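02/10/2022 - for immediate release

**Comport parking and bus app goes live in Clukthorpe**

Comport, the travel app from Konaldale, is out now on phones and tablets. Free to download. One login for bus tickets, parking and bike hire. No more juggling three apps to get across town.

Trial ran through August with 2,000 users. Main gripe was the slow ticket screen, now fixed. Tickets also work offline, handy if your signal drops at the stop.
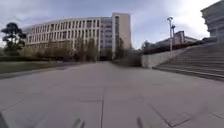
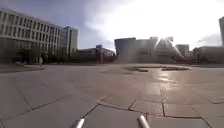
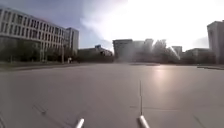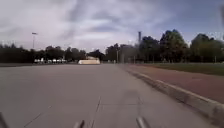
Launch covers 11 bus routes and 10 car parks, more to be added when the operators sign up. Guimarães is next, with a Portugese version already in testing. Desktop version to follow, no date yet.

Existing trial users: please update before you next buy a ticket, the old version wont take payments. Saved cards carry over.

Press enquires to the Konaldale media desk. Logos and screenshots on request.

ENDS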